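13 May 2019

# Open day at the Koyama building, Cernitz

I took the early bus to Cernitz and was at the Koyama building before the doors opened. The open day covers two floors, and most visitors go straight upstairs for the kitchens. I started on the ground floor with the bedroom, which Ilska fitted out in December as a place to try everyday housework at full size. Entry is free, and you get a paper badge with a number on it. Mine was 64.

The room is plain. There is a mattress with no sheets on it, a wood floor, and washing appliances close to the bed. A white plastic basket with gray handles was on the floor near the corner of the bed when I came in. 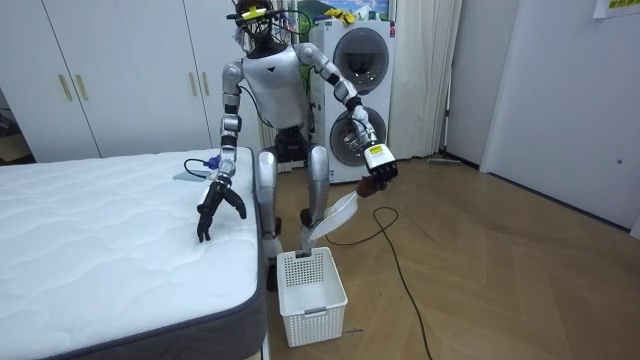

Kimie Yoshida runs the ground floor and gave the introduction. She kept it short. Ilska wants rooms where chores get in each other's way, as they do in a small apartment, so the laundry and the bed share one space. She said the apartment they copied is in Kaltidero and belongs to her aunt. The floor plan was changed in only one place, to widen the door.

The session I watched was on cleaning a bare mattress. The cover is quilted in a pattern of rounded, cloud-like shapes, and the seams between them are where crumbs and lint collect. A vacuum does a fair job, but Yoshida prefers a dustpan with a rubber lip, laid right on the fabric. 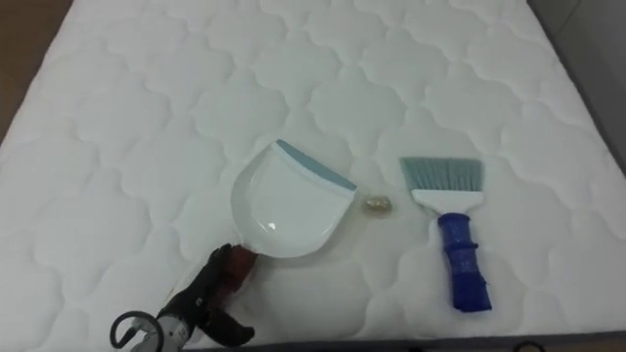
## Emptying the pan

The second half was at the side of the bed. The bin stays on the floor next to the mattress, close enough that the pan never has to travel over much open floor. Yoshida's advice was to bring the pan all the way over the bin before tipping it. I do this badly at home and usually end up sweeping twice.

The floor is parquet with a faint herringbone pattern. I asked whether it was hard to keep clean and was told it gets a dry mop every evening.

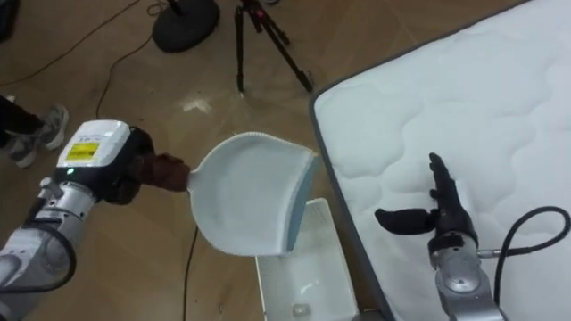 *Page last changed: two days after the visit*

Questions took up the rest of the hour. One man wanted to know about stains, which the session doesn't cover -- there is a separate one upstairs on fabrics. A woman near the door asked if the dustpans were for sale. They aren't, but the front desk has a list of shops.

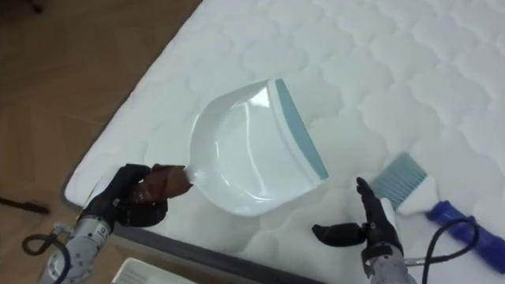
*Dustpan on the quilted mattress, rubber lip against the fabric.*

I had lunch in the canteen (soup, bread, not bad) and then saw the kitchens, which were too crowded to get near. The desk told me 293 people had signed in by the time I left. The return bus is the 191 and it stops across the street from the main entrance.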